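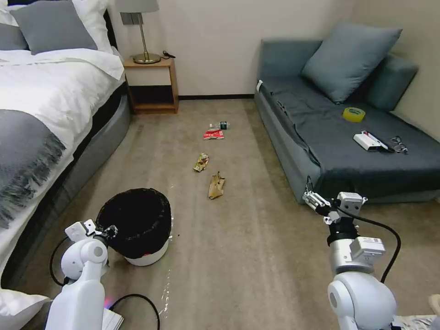 The back bedroom in Pretmont is the last room we have left to get in order before November. It has been a guest room, an office and a place to put things down, and lately it has mostly been the last one. I walked in there with a cup of coffee at 8 in the morning, planning to measure one wall, and ended up spending most of the day on it. Before I could measure anything I had to deal with the floor, where a small plastic bottle, a snack wrapper, a candy wrapper and a crumpled paper bag made a trail down the carpet between the bed and the sofa. The tape, the white box and the glasses were on the sofa seat, and I left those for later.

We moved into this house 2 years ago and the room came with the carpet. It is a low-pile beige that goes gray depending on the light. I wanted to pull it up right away. Sadao Murakami, who did our hallway, lifted a corner behind the door and told me the boards underneath would need more work than the room was worth to us. So it stayed, and I have gotten used to it. It vacuums easily and it hides dust, which is both good and bad.

The bed is the newest thing in the room. I bought the base from Görtz when they had a sale, and it came in more boxes than I expected. Gray upholstery was not my first choice. I had picked out a plain wood frame, but the delivery on that was 16 weeks and my sister was coming to stay in less than that. The upholstered one is softer on the shins, at least. I have walked into every bed I have ever owned.

For bedding I went with a white duvet and gray pillows in front of white ones. The throw with the fringe was a gift and I wasn't sure about it at first. It sheds a little and the fringe gets tangled in the wash, so now I wash it by itself on cold and hang it over the shower rod. It does make the bed look less like a hotel. I keep it across the middle, where a guest can pull it up at night without getting out of bed to look for a blanket.

The nightstand is my favorite piece in there. I found it at the Andwood shop out on the county road for 20 dollars. It is a light honey color with an open shelf underneath, and all it needed was a wipe down and some felt on the feet. I thought about painting it and I'm glad I got lazy. The lamp was in our living room for years and was too small for that room, but next to a bed it is the right size. It has a gray shade and a brass base, and I like the brass against the wood. The charger cable lives there full time now. Guests forget theirs more often than they forget a toothbrush.

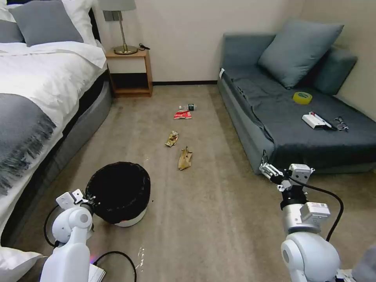 The sofa side of the back bedroom, before I picked anything up.

The sofa is where I can't make up my mind. It takes up the whole right side of the room and it's pushed into the corner, so the only way to use that corner is to sit in it. I keep a dark gray cover on the seat for the sake of the fabric. The cover slides. I have tried tucking it in at the back and I have tried those foam tubes, and both work until a person sits down. If anyone has a better method I'd like to hear it.

My friend Shahram Nazari thinks the sofa should go. He pointed out that a room with a full bed in it doesn't need a second place to sleep, and that a chair and a small desk would get used every day. He is probably right. But we do get a houseful every other year, and the last time that happened a cousin slept on two dining chairs and a beanbag. I would rather have the extra spot and put up with the lack of space.

There is also the question of cost. The desk I like is the narrow one from Plelgate, and it runs 200 dollars before shipping. That's fine for a desk, but it's a lot for one that might only fit if the sofa moves over to the opposite wall, and then the bed would have to move too. I drew it out on the back of an envelope a few different ways. Every version ended with the nightstand standing in front of the closet.

So for now the furniture stays where it is. What I did get done was the small stuff. The trash went out, the carpet got vacuumed in both directions, and I wiped down the baseboards, which are dark brown and show every bit of lint. I smoothed out the duvet, and I put the roll of yellow tape back in the hall closet. The glasses are in the dish by the front door if anybody in this family is looking for them.

Next I want to do something with the back wall. It's cream colored and bare next to the lamp, and I have a couple of framed prints that have been leaning in the hall since spring. I also need a small wastebasket for the spot next to the nightstand. I looked at a few in town and they were either too tall or had a lid that bangs. I'll post again once the prints are up and I've settled the desk question one way or the other.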